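Mi maleta Risby después de un año de viajes de trabajo

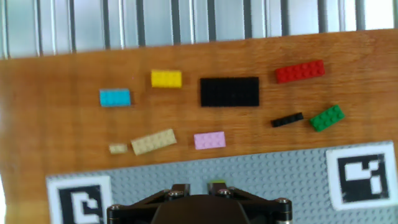 Club de Viajeros de Femley · Reseñas de equipaje

Bueno, prometí a Lena Kołodziej que escribiría esto en mayo y aquí estoy, ¡por fin! Compré la Risby de cabina antes del taller de facilitadores en Clalard y desde entonces ha venido conmigo a todo: congresos, visitas a universidades y un fin de semana larguísimo en casa de Renata.

Lo mejor son las ruedas. Yo venía de una Mazurek que chirriaba por los pasillos de los hoteles (perdón a todos los huéspedes de las seis de la mañana) y el cambio se nota muchísimo. Giran bien incluso sobre adoquines y, tras más de 100 trayectos en tren, siguen las cuatro en su sitio.

Por dentro caben tres mudas, los zapatos de vestir, el neceser y la carpeta con el material del taller. El bolsillo del portátil me gusta menos: entra justo, y en el control de seguridad siempre soy yo la que tiene a la cola esperando. También le pondría otra asa, que la lateral es dura y se clava en la mano cuando subes escaleras.

La cremallera se me atascó en el viaje de 1.181 kilómetros con Birdie Rosenthal, el más largo que hemos hecho por carretera. Escribí a la tienda y me mandaron un tirador nuevo sin cobrarme nada, bien por ellos.

¿La volvería a comprar? Sí, pero en azul oscuro, porque la gris clara se mancha con mirarla. Si alguien tiene el modelo grande, que me cuente qué tal antes del verano, que le tengo echado el ojo.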